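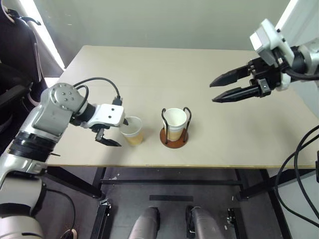
**Jullell Two-Arm Table Station**
Supplied and supported by Priltmont

The Jullell is a fixed table station for light, repeated handling work in canteens, sample rooms and packing areas. Two arms work from opposite sides of one shared table. Each arm carries a two-finger gripper with long, tapered fingers, suited to open containers such as paper cups and to small holders and stands.

**Intended work**

The station is offered for tasks in which a person would otherwise stand in one place and repeat the same short movement for most of a shift. Typical uses are placing empty cups in holders, setting out sample cups before a tasting session and returning holders to a tray. Filling, sealing and the handling of hot liquids are outside the scope of this product.

**What changes for staff**

Priltmont asks each customer to agree on the division of work before delivery. At the Alen site, where the Jullell was put into service in June, setting out cups had been shared among the serving staff in turns of 30 minutes. Those turns have ended. The same employees now prepare the table, check the finished holders and decide when a run is stopped. No position was removed, although two job descriptions were rewritten and the early start was moved from 6:00 to 6:30.

Employees at Alen reported less wrist strain. They also reported that watching the station can be tiring in its own way, and the site now limits supervision to one hour at a time. Priltmont recommends the same limit elsewhere.

**Training**

Operator training takes 17 hours, spread over one working week, and is held at the customer's own table during paid time. It covers starting and stopping, clearing a dropped or crushed cup, changing the gripper fingers and reporting faults. Further sessions for maintenance staff are given at the Laskowska service center.

**Working figures**

- Planned output: around 800 cups per shift
- Finger inspection: every 1000 cups
- Operators required: one per station
- Holders: wire-sided or solid, to be approved before first use

**Ordering**

Orders should state the type of cup, the type of holder and the number of shifts. A site visit is required before a price is given – staff who will work at the station are expected to attend. Spare fingers and cables are ordered separately through Laskowska.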